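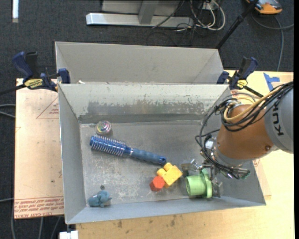

3.2 Listing data and condition grading

Listings were collected from two online resale sites, Tredov and Flikoso, between April and August. We kept only completed sales of die-cast model vehicles in which the seller had stated a scale, a maker and at least one remark on the state of the model or its box. Lots containing more than one vehicle were removed, as were listings in which the vehicle had been repainted or fitted with replacement wheels. This left 1,157 sales, of which 312 were described by the seller as boxed.

Figure 2. Toys and household items in the front of two grey metal bins, with a robot arm reaching in from the right.

Sellers do not share a common vocabulary for condition. "Mint" was used for models with the original seal unbroken and also for models whose own listing text went on to mention paint chips. We therefore recoded every listing on the five-step scale proposed by Insaurralde, which grades the casting and the packaging separately. A casting is placed in grade 1 when no paint loss is reported and in grade 5 when bare metal is reported on more than one panel. Packaging is graded on tears, creasing, sun fading and the state of the window, if there is one. A missing inner tray lowers the packaging grade by one step.

Two coders worked independently from the text of each listing. Neither had access to the final price. A first round of 100 listings was coded jointly for training and then excluded from the agreement check. Disagreements in the remaining listings were mostly between grades 2 and 3, where sellers tend to write "light play wear" or "good for age" without saying where the wear is. These cases were settled by a third reader, Dardo Insaurralde, who had the listing text but not the two earlier codes.

Postage was handled separately. Many sellers fold part of the postage into the asking price, and combined postage on several purchases makes the charge on any single model hard to recover. We subtracted the stated postage where one was given and treated free postage as zero. Sales shipped overseas were kept in the sample but flagged, as the cost of a padded parcel can exceed the price of a common model.

3.3 Price model

Sale price was converted to Canadian dollars at the monthly average rate and entered in logarithmic form. Predictors were casting grade, packaging grade, scale, decade of manufacture and a marker for emergency service liveries, which have their own group of buyers. Makers with few sales were pooled into one category. The two largest makers in the sample, Hellcombe and Wibisono, were entered separately.

We set an upper limit of 700 dollars. Sales above it were nearly all pre-production or factory error pieces, and their prices depend on provenance more than on wear. The model was then refitted with these sales included, and the coefficients on both grades kept their sign. Results for the boxed and unboxed groups are reported in Section 4.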